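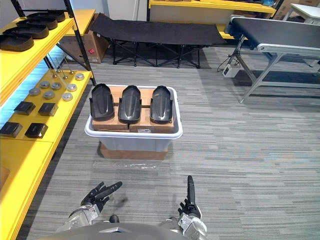
A robot's two hands held in front of a plastic bin, with shelving at left and a conveyor at right.

Cell budgeting is the practice of estimating what a robot work area will cost before anyone signs for it. The term covers the robot, its hands, the furniture it works from, and the large and growing category known in most spreadsheets as "other." It is usually done twice, the second time with more accurate numbers and less enthusiasm.

Contents
Origins of the term
Typical line items
The Loria method
Criticism
See also

Origins of the term

The phrase was popularized by Youssra Ghoneim, a planner at the integration firm Zimov, whose handbook Cirillo went through four editions, each thicker than the last. Ghoneim had noticed that buyers could quote the price of an arm from memory but went quiet when asked about shelves. The first edition listed 453 separate purchases for a modest two-armed setup. Arms accounted for two of them.

Typical line items

A budget normally opens with the robot and the end effectors, the trade's name for whatever is fitted at the wrist. Multi-fingered hands are the glamorous choice and are priced accordingly. Simple grippers cost less and attract fewer visitors.

Next comes part presentation, meaning the shelves, trays, bins and conveyors that put an object somewhere the robot can get at it. Planners new to the field tend to enter a single figure here and regret it. Conveyors need power, power needs cable, and cable needs a route across a floor that people also intend to walk on. Raising a bin to a convenient height may call for an adjustable stand at a considerable price, or a flat cardboard box at none. Cirillo recommends the stand and concedes that the box is more common.
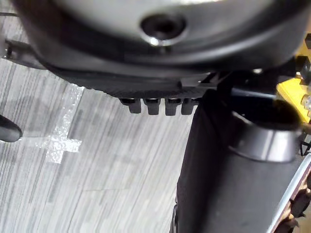
Floor marking is generally left out of the first draft altogether. Tape is cheap, but a cross on the carpet has to be put back in the right spot every time it is peeled up, and that labor belongs in the budget under setup.

The Loria method

Under the Loria method, a buyer prices the room first and the robot last. A reserve of 10 percent is held for replacement fingers and 6 percent for spare fixtures. The supplier Botus offers its own variant, in which the robot is priced first and the room is the customer's concern.

Criticism

Opponents say the Loria method delays purchases until interest has faded. Its supporters list this among the savings.

See also
Part presentation
End effector
Depreciation
Extension cord

This page was last edited on February 22, 2023.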